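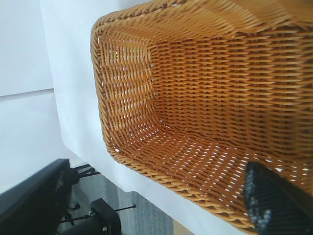 Why does the heating come on at four in the morning when the schedule says half six?

We don't know yet, and I'm not convinced by the first three explanations we've been given. The current best guess is that the controller and the hub disagree about what time it is.

## Ticket 48 – Salgate, ground floor heating

**Opened by:** Lama Atallah
**Being looked at by:** Rosaire Gill
**Controller:** Dreten, wall-mounted, hallway
**Hub:** Sleiman, on the shelf by the router
**Status:** open

### What was reported

Lama wrote that the boiler fires up well before anyone is awake, runs for a good while, goes off, and then does the proper half-six start as well. Not every morning. She first noticed in January and put it down to the frost setting, as most people would.

The installer, Karim Smadi, was asked at the time. His answer was "optimum start", meaning the controller works out how long the house takes to warm up and begins early so that it's at temperature by the set time. Fair enough, except that optimum start is meant to run straight on into the scheduled period. It shouldn't switch off and have a second go. I asked whether he had seen that pattern anywhere else and he said the feature "learns". Learns what?

### Tried so far

**1. Turned optimum start off.**
It's in the installer menu, third page, under a heading that simply says Comfort. Left it off for a week. Early firing on two mornings out of the seven. So that theory is finished as far as I'm concerned, though Karim still brings it up.

**2. Frost protection.**
Set to 5 degrees. The hallway never went below 14 according to the controller's own history. I suppose the reading could be wrong, but then the room would have to be nine degrees colder than it says, and Lama would have mentioned that. Ruled out.

**3. Replaced batteries in the room sensor.**
Suggested by the Sleiman helpline before I'd got to the end of my first sentence. The old ones tested fine. Replaced them anyway so that we could stop talking about batteries. No change.

**4. Factory reset of the hub.**
Suggested next, naturally. I'm against resets as a first move, as they wipe the log you need, so I exported the log beforehand. After the reset we had nine quiet mornings and the helpline wanted to close the case. I said no. On the tenth morning it fired at 04:02.

**5. Looked at the boiler.**
Munther Jaber came for the yearly service and I asked him to check whether the boiler could be calling for heat by itself. He took the wire off the controller's switched live and left it off overnight. Nothing fired. Wire back on, early start two nights later. One night isn't much of a test and he said so himself, but it does point at the controller and away from the boiler. He also found the pressure slightly low and topped it up, which has nothing to do with this but is noted in case someone later decides it has.

### What the log says

The exported log is a plain text file with no column headings. The useful lines look like this:

```
04:01:58 SYNC REQ
04:02:00 SYNC FAIL
04:02:00 DEMAND ON src=SCHED
05:10:44 SYNC OK
05:10:45 DEMAND OFF src=SCHED
06:30:00 DEMAND ON src=SCHED
```

`src=SCHED` means the controller believes it is following the schedule. So it isn't frost, it isn't a manual boost, and it isn't somebody's phone. It thinks it's half six.

Every early start in the file comes right after a SYNC FAIL. There are failures with no early start, though, and I can't explain those. One possibility is that they happened at times when a wrong clock wouldn't land inside a heating period. I've checked four and it holds for three of them. The fourth was at 22:15 and by that reasoning should have done something. It didn't.

### Helpline, second call

Spoke to Ayman Najjar, who was a good deal more use than the first person. He confirmed that the hub asks for the time once a night and passes it to the controller. If the request fails, the controller is "supposed to carry on with its own clock". I asked if supposed to meant does. He said he'd need to ask the firmware team.

He offered an update, Dudska 2, which is described as having "improved timekeeping stability". No list of what was changed. He couldn't tell me whether our fault is one it was written for. I've agreed to install it, but I want the log running before and after, and I won't count it as fixed on the strength of a quiet week. We've already had one of those.

### Note on the router

Lama's router restarts itself at 04:00. It's a setting, switched on by default, and she hadn't known it was there. That would explain why the sync fails at 04:02. It doesn't explain why a failed sync should throw the clock forward by two and a half hours, and I'd like that kept separate. Turning off the restart may well hide the problem. The clock would still be going wrong the next time the broadband drops.

For now the restart stays on, with Lama's agreement. She's been very patient about it, given whose gas it is.

### Next steps

- [x] Export the log again before touching anything
- [ ] Install Dudska 2 on the hub (Rosaire)
- [ ] Leave the router restart as it is for three weeks
- [ ] Pull the broadband by hand at a few different hours and write down what the controller display shows
- [ ] Ask Ayman what happened at 22:15
- [ ] Tell Karim to leave optimum start off, whatever he thinks of it

### Update, 4/23/20

Dudska 2 went on without trouble. Pulled the broadband at ten in the morning and the display stayed correct. Pulled it again at three in the afternoon and it jumped to 17:30, then put itself right when the connection came back. So the update hasn't cured it, and the jump is two and a half hours again. I've sent both results to Ayman with a photo of the display and asked for the ticket to go to the firmware team as a clock fault. The automatic reply suggested checking the batteries.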